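# Good grip habits for handheld gripper work

I love this part of the job! Teaching a robot to handle dishes starts with people doing it well, and at Kokano we stick to a few simple rules.

## 1. Set up before you squeeze

Check both finger pads for crumbs and lint. Make sure the square marker on top is clean and nothing covers it – a smudge can spoil a whole session.

Start with an empty mug on a cloth, and line up the open fingers on either side of it before you close them. A sponge in a second gripper makes a great partner for wiping tasks.

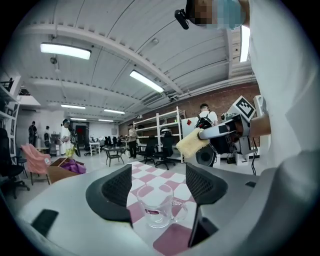 ## 2. Close slowly, then lift

Glass deserves patience. Squeeze until the pads touch, pause, and lift straight up. Keep your free cables away from your feet!

## 3. Log every try

Write down the misses too. We save sessions in batches of 186, and the dropped sponges are some of the most useful tries in there.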